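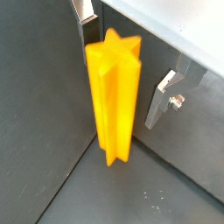
How long should I leave beeswax candles before burning them?
A week at room temperature is enough for pure beeswax, longer if you've added scent.

fenlane
Asking for pillars, by the way. I melt at 77 degrees in a Jostier pot and use Cernitz wicks, size 2. They tunnel badly if I light them the next day.

oldwick86
Waiting won't cure tunnelling. Your wick is too small. Go up a size and burn a tester.

marrowby
Disagree a bit. Mine burn better after a week, same wick, same wax – I've kept notes since January. Mabuza wax, unfiltered.

oldwick86
Unfiltered wax clogs wicks, so your results will jump about whatever you do. Strain it through old tights first.

fenlane
Mine is from a local beekeeper and probably not that clean. Will strain it and try the next wick up.

marrowby
Change one thing at a time or you won't know which did it.

fenlane
Fair enough. Straining first, then. Pouring on Monday and I'll post how they burn.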